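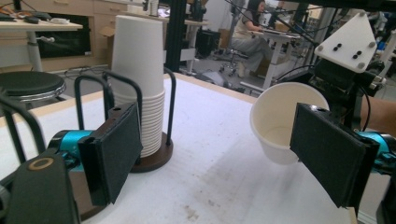 Chapter 4
The Beverage Station

Few people enter the catering trade because of cups. They come for the sauces, or the knives, or because an uncle had a restaurant and needed someone on Saturdays. Then they are put on the beverage station for their first month and discover that guests will forgive a dull soup but will stand at an empty cup stand and stare at it as if at a grave.

This chapter covers the self-service beverage station: where to put it, how to stock it, and how to keep it from turning into a puddle with a queue. The urns and the hot water supply were dealt with in Chapter 3, and we assume you have read it, or at least that you own it.

After working through this chapter you should be able to:

Choose a table and a position for a station serving up to 70 guests.
Load and refill an open cup stand without handling the rims.
Estimate the cups needed for a one-day event.
Write a refill sheet that another person can follow.

4.1 A Case to Start With

Nosipho Modise ran the coffee break for a trade fair at the Flulby hall in May. The client, a maker of garden hoses called Plurkell, expected 2,000 visitors and asked for one cup each. Modise ordered 3,000, which the client's accountant called extravagant in an email copied to nine people. By the close of the fair the station had gone through every one of them, along with a carton borrowed from the stand next door.

The final count was 3,566 cups. The visitors had not come in greater numbers than planned. They had put a cup down, forgotten which was theirs, and taken another, as people have done at every coffee break ever held. Some had used two cups, one inside the other, against the heat. A few had taken one for their pens.

We will return to Modise's figures in Section 4.5, where you will be asked to do better.

4.2 The Cup and the Stand

A paper cup has two ends, and a surprising amount of station work comes down to remembering which one goes in somebody's mouth. Cups are stored nested and upside down. The guest, or the server, lifts from the base, and the rim stays clean until it is needed.

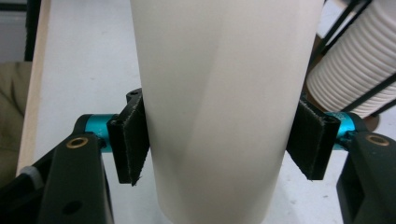
Plain cups are the easiest stock to manage, and the ones we recommend to beginners. Clients like a logo, and there is a whole trade in giving them one, but a logo ties the leftovers to a client who will not want them back. A white surface with no printing or label on it can go out again for a wedding, a budget meeting or a blood drive, and no guest at any of these will be thanked for attending the hose fair.

The open wire stand is the usual holder. It has a round base and bent rods that keep the stack from leaning. It has no moving parts, so there is little to break, though Hywel Ruddock, who taught the first version of this course, managed it twice. Load it in this order:

1. Wash and dry your hands.
2. Open the sleeve at the base end of the cups and fold the plastic back.
3. Hold the stack through the plastic and lower it into the stand, rims down.
4. Draw the plastic off upward.
5. Check that the top cup lifts away alone.

Step 5 is the one that gets skipped. Cups that have been pressed together in a carton tend to cling, and a guest who wants one will be handed four. Twist the stack gently before loading.

Do not top up a half-used stack by pushing fresh cups over it. The old ones at the bottom will still be there at the end of the season. Take them out, load the new cups, and put the old ones back on top.

Key terms: nested stack, sleeve, open stand, rim contact, refill sheet

Before you go on: Watch a coffee break you are not working at. Note where people put their cups down, and where they look for the trash can. Bring your notes to Section 4.3.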